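Household Batteries: Your Questions Answered

Home » Help and Advice » Sorting and Storing Batteries

Last updated: Monday, April 27, 2026

Most of the questions we get at Prolirel are about the ordinary batteries that live in kitchen drawers and the backs of remote controls. The answers below cover sorting, storing and getting rid of them. If you are a collection point looking for a drum exchange, please use the Trade page.

How do I start sorting a drawer full of loose batteries?

Take everything out and put it on a table or worktop where you can see it. Wood is fine, as is a plastic tray. Don't use a metal baking tray or a stainless steel draining board, as the ends of a battery can make contact through the metal.

Have two small tubs ready before you begin. One is for batteries you are keeping and the other is for batteries that are going for recycling. Shallow tubs with straight sides are easiest, and plastic is better than a biscuit tin.

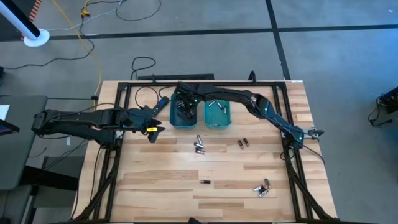
Work through the pile a few at a time. Anything leaking, swollen or badly rusted should be dealt with separately (see below). Button cells should also come out at this stage and go somewhere a child can't reach.

Do the two tubs need to be different colours?

No. Two of the same will do if you label them. Use a strip of masking tape on the front and write KEEP on one and RECYCLE on the other. Don't put the label on the lid, because lids get swapped.

How can I tell whether a battery still has anything left in it?

A cheap battery tester is the simplest way. Press the battery between the contacts and read the dial or display. Testers are sold in most hardware shops and we also stock one at our Flodwood counter.

Dropping a battery on its end to see whether it bounces is a popular trick with alkaline batteries. It gives you a hint at best. A bouncing battery may be partly used and still good enough for a clock, and the test tells you nothing useful about rechargeables.

Can I test them in a remote control?

You can, but a remote uses very little power, so a weak battery may work in it for months and then fail straight away in a torch. A remote is a good home for part-used batteries. It is a poor way of finding out which ones are full.

If a remote has stopped working, change all the batteries in it together. Check the springs at the same time. White or greenish crust on the contacts means an old battery has leaked at some point, and it needs cleaning off before new ones go in.

Is it all right to mix old and new batteries?

No. The weaker battery is drained further than it should be and is more likely to leak. The same goes for mixing brands or types in one device. Keep batteries that came out of the same device together, with a rubber band round them if you like, and put them back into use as a set.

I've got little heaps all over the table. Is there a better way to do it?

Heaps are fine while you are sorting, as long as you remember what each one is for. We suggest grouping by size first and then testing one group at a time. Put each battery into its tub as soon as you have decided about it – tested and untested ones look just the same once they get muddled. Give yourself more table than you think you need.

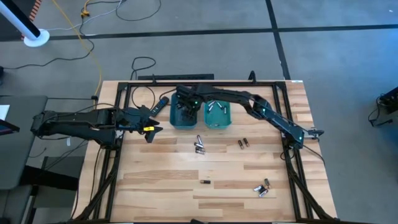
Batteries with round sides roll, so lay them on their sides against something, or put a folded tea towel along the edge of the table. Clear the table completely when you stop, even if you mean to carry on the next day.

Do I need to tape the ends?

For ordinary AA and AAA alkaline batteries we don't ask for it. Please do tape the ends of 9V batteries, where both terminals are on the top, and of anything marked lithium. Clear sticky tape is enough.

Where should I keep the good ones?

In a dry cupboard at room temperature. They don't need to go in the fridge, and damp from the fridge can harm them. Keep them in the original packet if you still have it, or all facing the same way in a plastic box. Loose coins, keys and paper clips should go somewhere else.

What should I do with a leaking battery?

Wear rubber gloves and keep it away from your face. Put it in a small plastic bag on its own and bring it to us in that. Wipe the table with a damp cloth, throw the cloth away and wash your hands. If any gets on your skin, rinse it under the tap straight away.

Where can I drop off used batteries?

We have 3 drop-off points: Flodwood, Hasau and the Thomas Road counter. All three take household batteries free of charge. The Hasau point will be closed for the first week of May while the floor is relaid.

Is there a limit?

Up to 200 batteries per visit from a household. For more than that, please ring first so that we can have a container ready.

Can I put them in my kitchen bin?

No. Batteries can be crushed in the lorry and start a fire. The same applies to your mixed recycling bin at home.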